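Why is a waffle towel bumpy?

Your knees are bumpy because you fell off something. A waffle towel is bumpy on purpose.

A towel's job is to drink. Water clings to thread, so the more thread it can touch, the more the towel soaks up. A weaver makes some threads float over the others and pulls the rest tight. Up come the ridges, down go the hollows, and you get a grid of tiny cells, like breakfast without the syrup.

The hollows hold air as well, which helps the towel dry out afterwards. It dries faster still on a rail. It dries very badly under your bed, as my nephew Ryszard keeps proving.

Look for the hem too. It's the plain band along the edge that stops the threads wandering off.

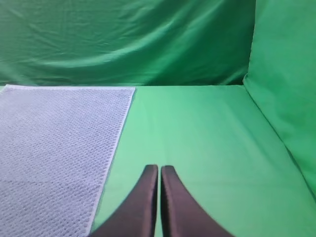 Try it yourself

Put a spoonful of water on a plate. Press a waffle towel on it, then try again with a flat tea towel. Ask before borrowing the good one.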